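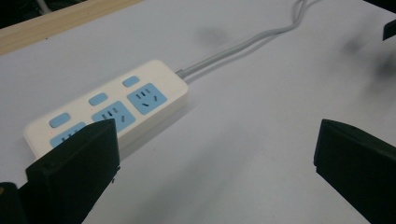
Power strip, three sockets, one button each, between the open fingers.

Monday, February 21, 2022

Strip handling at Lanard moved to the new cell two weeks ago. Target is 300 per shift; Friday's count was 237. Most of the gap is the cable, which has no fixed shape and needs its own grasp routine.

Osamu Uchida used to pack strips by hand. He now clears faults and logs them -- 54 last week. His wrists are better and his day is duller, he says. His job title and pay grade are unchanged, and I have asked for both to be reviewed in April. Reading a fault log is skilled work and the grade sheet has no line for it.

Next change: a wider approach angle near the strain relief.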